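Riltine 생활관 이용자 게시판 > 공용주방 > 식기 보관
제목: 원형 접시의 세워 보관하기에 관한 의견 요청
작성자: 공용주방_운영담당
등록일: 10/4/23 조회 60

공용주방 이용자 여러분께 안내드립니다.

본 생활관에서는 그동안 원형 접시를 상부장에 눕혀 쌓아 보관하여 왔습니다. 그러나 아래쪽 접시를 꺼낼 때 위의 접시를 모두 들어내야 하는 불편이 있고, 접시끼리 맞닿는 면에 물기가 남는다는 민원이 접수되었습니다. 이에 따라 작업대 위 벽면에 접시를 비스듬히 세워 두는 방식을 검토하고 있으며, 시행 여부를 결정하기에 앞서 이용자 의견을 받고자 합니다.

검토 대상은 다음과 같습니다.
가. 접시를 세워 둘 면의 청결 상태
나. 접시를 잡는 위치와 꺼내는 순서
다. 색상별 배열 기준
라. 받침대 구입의 필요성

먼저 가항에 관하여 말씀드립니다. 접시를 세우면 테두리 한 곳이 바닥면에 직접 닿게 됩니다. 밝은색 면은 멀리서 깨끗해 보이더라도 가까이 보면 작고 검은 티끌이 확인되는 경우가 있으므로, 접시를 놓기 전에 마른행주로 한 번, 젖은 행주로 한 번 닦아 주시기 바랍니다.
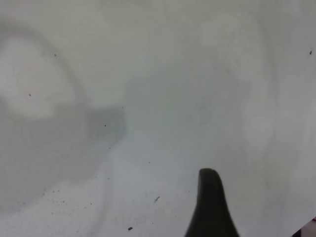 답글 1. 청결 기준에 대한 이견
작성자: 북측동_이용자49

운영담당의 안내를 잘 읽었습니다. 취지에는 동의하나 닦는 순서에 대하여는 의견이 다릅니다. 마른행주를 먼저 사용하면 티끌이 옆으로 밀려나는 경우가 많습니다. 젖은 행주로 먼저 거두어 낸 뒤 마른행주로 마무리하는 것이 타당하다고 판단됩니다.

아울러 바닥면만 닦고 벽면은 닦지 않는 이용자가 있을 것으로 예상됩니다. 기대어 세우는 방식이라면 벽면도 식기가 닿는 곳으로 보아야 하며, 안내문에 이를 명시하여 주시기를 요청드립니다.

답글 2. 접시를 잡는 위치
작성자: 식기정리_3년차

나항에 관하여 의견을 드립니다. 현재 사용 중인 접시 가운데 청록색 접시는 가장자리를 따라 동심원 모양의 홈과 턱이 나란히 있고, 안쪽은 매끈합니다. 홈이 있는 테두리를 양쪽에서 잡으면 음식이 담기는 안쪽 면에 손이 닿지 않습니다. 위쪽 한 곳만 집어 드는 습관은 삼가 주시기 바랍니다. 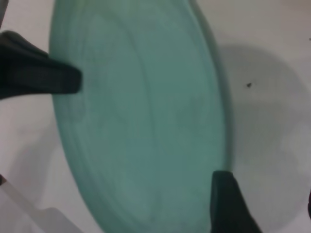
청록색 접시 테두리의 동심원 홈

다만 홈 사이는 세제가 남기 쉬운 부분입니다. 헹굴 때 접시를 돌려 가며 테두리 전체에 물이 닿도록 하여 주십시오. 부드러운 솔의 사용을 권장하며, 철 수세미는 사용하지 않아야 합니다.

답글 3. 색상 배열에 관한 질의
작성자: Cleltard관_주방모임

Cleltard관에서도 유사한 방식을 논의한 바 있어 참고 의견을 제출합니다. 당 모임은 같은 색끼리 모아 두는 안을 채택하였습니다. 수량 점검이 쉽고, 빠진 접시를 바로 확인할 수 있다는 점이 이유였습니다.

반면 여러 색을 섞어 세우면 뒤쪽 접시의 테두리가 초승달처럼 조금씩 드러나 앞뒤 접시가 뚜렷하게 구분됩니다. 녹색, 붉은 테라코타색, 파란색, 짙은 남색, 크림색이 차례로 이어지는 배열이 그러한 예입니다. 보기에는 이쪽이 낫다는 의견도 모임 안에서 적지 않았습니다.
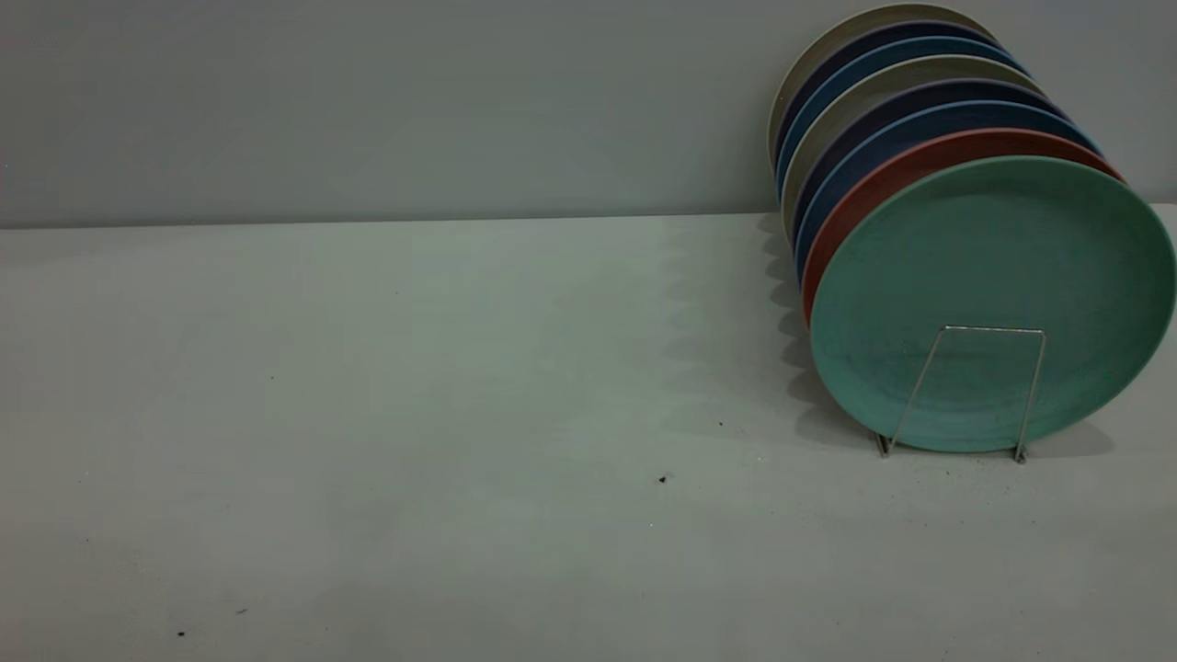
벽 쪽으로 비스듬히 세운 접시, 맨 앞은 녹색

귀 생활관에서 어느 쪽을 우선하시는지 회신을 부탁드립니다.

답글 4. 답글 3에 대한 반대 의견
작성자: 북측동_이용자49

색상을 섞는 배열에는 반대합니다. 공용주방의 식기는 장식품으로 관리할 대상이 아닙니다. 식사 시간이 겹치면 이용자는 앞에 있는 접시부터 가져가게 되고, 설거지를 마친 접시는 임의의 자리에 돌아옵니다. 배열 순서를 정하여 두더라도 저녁까지 유지되기 어렵습니다.

더 큰 문제는 미끄러짐입니다. 받침 없이 세워 둔 접시는 맨 앞의 것이 앞으로 밀릴 경우 나머지도 함께 움직일 수 있습니다. 라항의 받침대 구입을 먼저 결정한 뒤 배열을 논의하는 것이 순서라고 봅니다.

답글 5. 받침대 비용에 관하여
작성자: 비품_장부담당

Psarras 접시 받침대의 단가를 확인하였습니다. 개당 3190원이며, 2개를 구입하면 작업대의 벽 쪽 구간에 설치할 수 있습니다. Molta 제품도 함께 알아보았으나 칸의 간격이 좁아 테두리가 올라온 접시에는 맞지 않았습니다.

비용이 크지 않으므로 구입에 이견은 없습니다. 다만 받침대의 칸 사이에도 물때가 생기므로 청소 항목이 하나 늘어난다는 점을 감안하여 주시기 바랍니다.

답글 6. 꺼내는 순서에 대한 보충
작성자: 식기정리_3년차

답글 4의 미끄러짐 우려에 대하여 보충합니다. 앞에 있는 접시부터 꺼내고, 중간의 접시를 빼내지 않는다는 원칙만 지켜도 위험은 상당히 줄어듭니다. 접시를 앞쪽으로 충분히 옮긴 다음 방향을 바꾸어야 뒤의 접시를 건드리지 않습니다. 녹색 접시를 앞으로 들어낼 때 그 뒤의 연한 분홍빛 접시와 나머지 접시가 벽에 기댄 채로 있으면 됩니다.

되돌려 놓을 때에는 접시의 아래쪽을 먼저 바닥면에 대고, 그다음 윗부분을 천천히 기대어 주십시오. 윗부분부터 기대면 아래쪽이 앞으로 밀립니다.

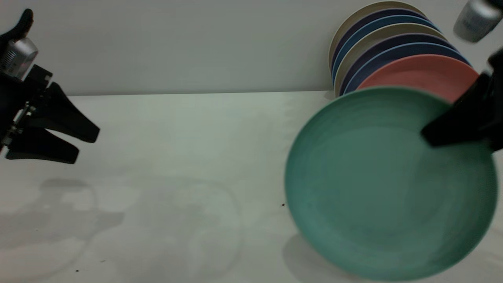
답글 7. 운영담당 회신
작성자: 공용주방_운영담당

제출하여 주신 의견에 감사드립니다. 항목별로 다음과 같이 회신합니다.

가항: 북측동 이용자의 의견을 반영하여 젖은 행주, 마른행주의 순서로 변경합니다. 벽면도 청소 범위에 포함합니다.
나항: 테두리를 양쪽에서 잡고 앞의 접시부터 꺼내는 것을 원칙으로 합니다.
다항: 의견이 나뉘어 당분간 배열 기준을 두지 않습니다. Cleltard관의 수량 점검 방식은 별도로 문의드리겠습니다.
라항: Psarras 받침대 구입을 비품 신청 목록에 올립니다.

시범 운영은 12월까지로 하며, 이후 계속 여부를 본 게시판에 다시 공지하겠습니다.

답글 8. 다항에 대한 재고 요청
작성자: 북측동_이용자49

가항과 라항의 반영에 감사드립니다. 다항에 대하여는 재고를 요청드립니다. 기준이 없으면 크기가 다른 접시가 섞여 큰 접시 뒤로 작은 접시가 가려질 수 있습니다. 색상 기준을 두지 않더라도 큰 접시를 뒤에, 작은 접시를 앞에 둔다는 문구는 안내문에 필요합니다.

답글 9. 답글 8에 대한 의견
작성자: Cleltard관_주방모임

크기 기준에는 당 모임도 동의합니다. 수량 점검표 양식은 운영담당의 문의를 받는 대로 송부하겠습니다.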